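A Tuesday in August at the Dimano Vinegar Works

The open day at Dimano started at nine, and the bus from Jevivora got us there at ten past ten. The Ellness bus company prints a timetable, and I'd like to meet the person who writes it, if only to ask what else they've published.

I had wanted to see this place for years. My grandmother bought Dimano cane vinegar by the gallon and used it on chicken, cucumbers, window glass and sunburn, with about equal confidence in each. The label has a drawing of a palm tree leaning over a barrel. When I was six I assumed the vinegar came out of the tree. I now know that some vinegar more or less does, and I want credit for having been early.

The works sits at the end of a road lined with warehouses, and you smell it before you see it. It doesn't hit you all at once. First you think somebody nearby is having a salad. Then you think everybody is. By the gate my eyes were watering and I had an appetite, two things I hadn't combined before.

Sign-in was a folding table with a clipboard. I was visitor 274 on a list that had been running since the spring open day, and was given a hairnet, a sticker, and a sheet of rules in very small type. The first rule was to read all the rules before going in. The line behind me was not in favor of that, so I read two and took the rest on trust.

Our guide was Renato Navarrete. He has worked there long enough that he no longer smells anything, and he told us this the way other people mention a war wound. He could tell a bad batch by the sound of it, he said. A man in our group asked what a bad batch sounded like. "Quiet," said Renato, and walked on.

We began in the yard with the cane syrup, which arrives by tanker and goes into holding tanks. I'd pictured stalks and machetes. There was a hose. The syrup gets thinned with water and yeast is added, and for several days it turns itself into something like a weak, sour rum. A number of visitors brightened up at this point and asked whether it could be sampled. It could not. Renato explained that the alcohol stage is closely watched by the people who watch such things, and that in any case it tastes like a wet sock that has been to a party. I wrote that down.

From there the liquid goes to the barrel room, and this was the part I'd come for. Most of Dimano's vinegar is made the fast way, in tall steel tanks with air bubbled up through them, and it's done in a day or two. That's the stuff in the gallon jugs. But they have kept one long, low building for the slow way, where barrels lie on their sides a little over half full, with cloth tacked over the holes, and the vinegar takes as long as it feels like taking. It was dim in there and warmer than outside, and everyone lowered their voices without being told to. Renato lifted one of the cloths and let us look at the mother with a flashlight. For those who haven't met one, a vinegar mother is a pale, rubbery skin that grows across the top of the liquid and does the work. It looks like something you'd call a doctor about. A little girl in front of me said "Hi" to it.

There is a numbering system for the barrels that goes back to the founder, one of the Quiambao brothers, who chalked a number on each barrel as it was filled and never used a number twice. When a barrel is retired, its number goes with it. They're up to 1358. The other Quiambao brother is said to have considered this a waste of chalk, and to have left to sell shoes. I asked if the shoes did well. Renato said he believed they did very well, and that the family preferred to talk about the barrels.

Next came a stop in the lecture room, a long cool space with stacking chairs, where Zdenka Obradović gave a talk on acidity. She came to Dimano from a winery, and I gathered that people in wine regard this as something like leaving the opera to join a marching band. She loved it. She spoke for forty minutes without notes and got louder when she reached the bacteria.
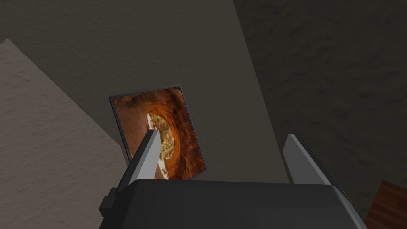

Computer rendering: a gripper seen from just above and behind.

What I took from the talk is that vinegar is mostly a matter of air and patience, and that almost every way of ruining wine is a decent first step toward it. The bacteria need oxygen, which explains the half-full barrels. They don't like to be sloshed. If you move a barrel roughly, the mother sinks, sulks at the bottom, and a new one has to start over on the surface. In the early days a delivery truck backed into the barrel building and sank the mothers in an entire row. Zdenka told this story with her hand on her heart. Everyone in the room looked sorry, and I think most of us meant it.

She also answered the question I've heard argued at several family dinners, which is whether vinegar goes bad. It doesn't, or not in any way that should worry you. It may go cloudy. It may grow a new mother in the bottle, at which point, according to Zdenka, you should feel flattered. My aunt has been throwing hers out every January for years, and I have been asked not to bring this up.

Lunch was in the canteen and was the best-organized part of the day by some distance. You paid, you got a tray, and everything on the tray had vinegar in it except the fork. The pork was very good. The pickled papaya was better. There was a vinegar cake, which I approached as one approaches a strange dog, and which turned out moist and plain and perfectly friendly. Rhea Sarmiento runs the kitchen and was going between the tables asking people what they thought, and since she was holding a ladle, people thought highly of it. She puts a spoonful of the barrel vinegar in her coffee on cold mornings. I asked why. "It's cold," she said.

The bottling hall after lunch was loud and we were hurried through it. I can report that the bottles go in empty and come out full. I can also report that Jericho Panganiban, who runs the line, has strong feelings about the new caps. The old caps were metal and rusted. The new caps are plastic and don't, and he misses the old ones. He held one of each up for us over the noise and shouted something that I think was about craftsmanship and may have been about lunch.

Then the tasting, which was the reason most people had stayed. There were 5 vinegars in little paper cups, lined up from youngest to oldest on a sheet with space for comments. I am not a natural taster. I can tell sweet from sour, and on this occasion one of those was already spoken for. But I did my best. The first was the jug vinegar of my childhood and went straight up my nose. The second had chilies in it and went further. The third was coconut, soft and slightly fizzy, and I would happily drink it from a glass if I lived alone. The fourth I have no notes on except the word "hm." The last came from the barrel room and was dark and round and tasted of raisins, a bit of smoke, and old furniture, in a good way. People went quiet. A woman near me closed her eyes. Her husband asked if she was all right and she told him to stop talking.

I ended up sharing a bench outside with Crisanto Lumanlan, a retired schoolteacher who comes to every open day and brings his own spoon. He thinks the barrel vinegar was better before they replaced the roof. Something about drafts. He had raised it in writing, and had received a polite letter and a coupon. He had used the coupon. I asked if he would come again next time and he looked at me as though I'd asked whether he planned to go on having knees.

The shop is by the gate, so there's no getting out without passing it. I bought a bottle of the barrel vinegar, a bottle of the coconut, and a dish towel with the palm tree on it that I had no intention of buying until I saw somebody take the second-to-last one. The barrel vinegar costs what a fair wine would cost, and the man at the register wrapped it in three sheets of newspaper and told me to carry it upright — "for the mother," he said, though I'm fairly sure it had been filtered. I carried it upright anyway.

Some practical notes for anyone thinking of going. Wear shoes you don't love, since the barrel room floor is sticky. Contact lenses are a mistake. The last tour goes at half past two, but the canteen starts running out of pork well before that, so plan around the pork. There is parking on the grass. The tasting sheets are collected at the end, and if you write "hm" on yours, someone will ask you about it.

The bus back was due at four. I had time to go back in for a jar of the pickled papaya, and to eat a fair amount of it at the stop with my fingers, before it came.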